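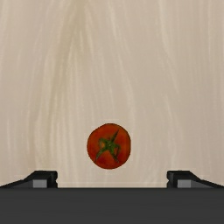

From: Monique Jacquet
To: Jidmont Court Watch list
Date: 15/10/2018
Subject: Re: [courtwatch] Tribunal vacancy

Tshepo Ndlovu wrote:
> Has anyone had a straight answer on who is hearing
> tenancy appeals at Jidmont? Magistrate Durrani's term
> ran out in April and the registry keeps telling me the
> matter is "with the minister". Our client in the Cimwood
> case has been adjourned three times and the filing fee
> is due again.

Tshepo,

I rang the registry on Friday week's advice from this list and was put through to a very pleasant man who confirmed there is a vacancy. He could not confirm that anyone intends to fill it. He did offer to post me the form for complaining about delays, which takes 40 working days to process.

For the record, the act says the minister "shall" appoint a replacement within 30 days. The department's lawyers have written to us arguing that "shall" is aspirational in this context. I plan to try that on my next parking fine.

Their letter runs to 37 paragraphs and number 12 is the one to read. It says the minister may leave a seat open while "reviewing the structure of the tribunal". No review has been announced, and the Indetti judgment dealt with much the same argument and was fairly rude about it. I'd lead with that.

On the fee: don't pay it yet. Rule 9 lets you ask for a waiver where the adjournment was the tribunal's own doing. It's $670, so worth the stamp. Send me your draft and I'll mark it up, in pencil if you're feeling fragile.

Does anyone else have a matter stuck behind this one? I'd like to put the file numbers in a single letter to the ombudsman, who at least still has an office and, when last I looked, someone sitting in it.

Monique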